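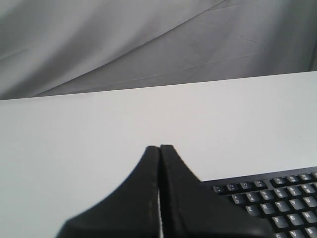 My desk at home is white, and for most of last winter you could not have proved it. It had a top the way a lake has a bottom. I knew it was down there because things kept resting on it.

Then in September I cleared it, and I have been insufferable on the subject ever since, so I may as well be insufferable in print.

I want to argue for the plain work surface. A flat white table with a keyboard on it and a lot of nothing beside the keyboard. I am aware that this is the position of every magazine spread about people who own one vase. I don't belong to that church. My closets would get me thrown out of it. I own a drawer that has to be opened with a ruler. What I'm defending is one table, and the reasons are low and practical.

The first is that you can find the pen. I used to own 6 staplers' worth of staples and no stapler, by which I mean the stapler was under the Groller catalog, which was under the tax folder, which was under a sweater. I bought another stapler. It went under the sweater too. Anybody selling office supplies should send a fruit basket to whoever invented the deep desk.

The second is that a white top is a snitch. Dark wood forgives. You can set a cup down on walnut for ten years and call the result character. On white, every ring and crumb files a complaint by lunchtime. People list this as the drawback, and Costel Avram, who shares an office wall with me and eats toast over his space bar, has told me more than once that a white desk is a full-time job. I timed it. It's a damp cloth and less than a minute, and I get to look out the window while I do it. The brown desk I had before needed no wiping at all, and when I finally moved it I found a raisin that had fused with the finish.

I should be fair to the other side, which has most of my friends in it. Lucian Coman keeps a desk you could lose a dog in. He says the piles are a filing system, that he knows where everything is by depth, and that clearing it would be like shuffling a library. I have seen him put his arm into the heap up to the elbow and come out with the right invoice. I have also seen him come out with a fork. He wrote a perfectly good history of the Faltbridge bus depot on that desk, all 230 pages of it, with his keyboard balanced on an atlas, and I wrote nothing at all that year on a surface I had just paid to have refinished. So I make no claims for output. If tidy desks produced books, hotel rooms would have a literature.

What I do claim is that the empty part of the table is the useful part. We tend to talk about it as if it were waiting for something. A lamp shop certainly thinks so. I went into Kasance in the spring looking for a pencil cup and was shown a tray for my keys, a smaller tray for the things that might otherwise touch my keys, and a "landing pad" for my phone in felt. The total came to a little over $100, and at the end of it I would have had exactly as much stuff on the desk as before, in enclosures. I put the trays back. The organizer is clutter with a degree.

Space on a table is where you put the letter you're answering, or the radio you've taken apart, or your forehead. It has to be there before you need it. If you have to dig it out first, you will do the job on your knee, badly, or on the kitchen counter, and then the kitchen goes too. I have watched a whole house fill this way from a single lost card table.

A word about backgrounds, which I had never considered until I had one. The wall behind my desk is an awful peach left by the previous owners, who I think were happy people. I didn't want to paint. I hung a gray sheet over it instead, straight out of the package with the fold lines still in it, and meant to iron it. I haven't ironed it. Visitors ask if I'm having portraits made. But gray cloth asks nothing of you at all, and after a month I found I could sit facing it for a full afternoon, where the peach used to drive me out to the garage by two. The creases have become a sort of view. One runs off at a slant like a road in Nebraska, and I have spent some decent paid hours on it.

I do worry about the smugness. There's a newsletter called Matubbar, which has 3,000 subscribers and, I'm sorry to say, includes me, where people send in accounts of what they have removed from their desks. It started with paper clips. Lately a man has removed his chair. I read these with the feeling of someone who enjoys a glass of wine and has wandered into a distillery. You can take the mug off the desk. You are then allowed to bring the mug back, with coffee in it, and drink the coffee. The table will survive.

And things do creep in. As I write there's a bill at my left elbow, a bill on top of that one, and a screw I'm afraid to throw away — it came from something, and that something may be holding up the ceiling. By Friday there will be a magazine. I know how this goes. The sweater is on the back of the chair, which is one good shrug from the desktop.

So I clear it again on Sunday evenings, before supper. I pick up everything except the keyboard and carry it to the bed, which means I can't go to sleep until each item has been dealt with or moved to the floor on my wife's side. She has raised this. We are in talks.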